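Notebook, 2025-04-19. Tape transfer, Astby wrestling cards, reel set 2
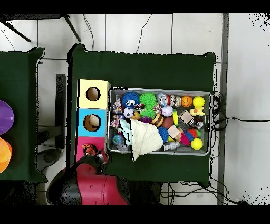 Tahsin Howlader thinks the commentary track on the September 2000 card runs late against the picture from the second match onward, and that the fault is in the old dub and was there before our capture. He wants it measured before anyone shifts anything.

Measured. Used the ring bell as sync point, since it is on both the house mic and the commentary feed. Offset at the opening bell of match two: 9 frames. Same at the closing bell. Main event (Long vs. Zulteo, two falls): 11 frames at the first bell, 11 at the last. So a step, no drift. The step falls in the interval, where the original editor joined two tapes. The picture there has a short run of tracking noise and the crowd sound drops out on the left channel.

Correction applied on the working copy only:
match one, none
match two to interval, commentary forward 9
after interval, commentary forward 11

Checked against mat impacts in the second fall. Good on the big bumps. Chops are harder to judge because the house mic is on the far side of the ring and clips.

The Ermont tape (catalog no. 101) is a different problem. Hard camera only, no commentary, and the label lists a tag match that is not on it. Tape goes from the ladies' bout straight to the battle royal with a clean cut. Left the label text as is in the catalog and added a note. Could be on the second Ermont cassette, still unspooled.

Level on the entrance music is too hot on both cards. Pulled down 6 dB on the working copy, masters untouched.

To do: second Ermont cassette, clean heads first. Ask Tahsin which spelling of Zulteo goes on the title card, as the program and the on-screen caption differ.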